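Washing-up (dishes)

Washing-up is the cleaning of plates, bowls, cutlery and pans after a meal. In British homes the word means both the work and the dirty things that wait for it. In American English it is usually called "doing the dishes".

Order of work
Glasses are commonly washed first and greasy pans last, so that the water stays clean longer. Plates are held by the rim and turned — the back side also collects fat. Rinsing under the tap is usual in many countries, but less so in Britain.

Drying
Plates dry faster when they stand on edge than when they lie flat. A rack or a cloth is used.

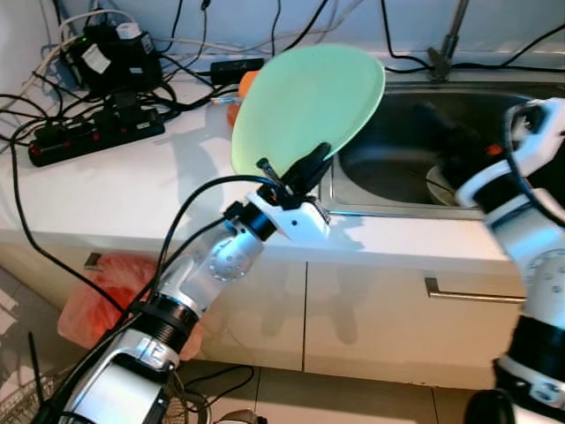
A pale green plastic plate held on its edge near a stainless-steel sink.

Plastic plates keep small drops of water longer than ceramic ones and are often wiped by hand.

See also: Dishcloth, Draining board, Kitchen sink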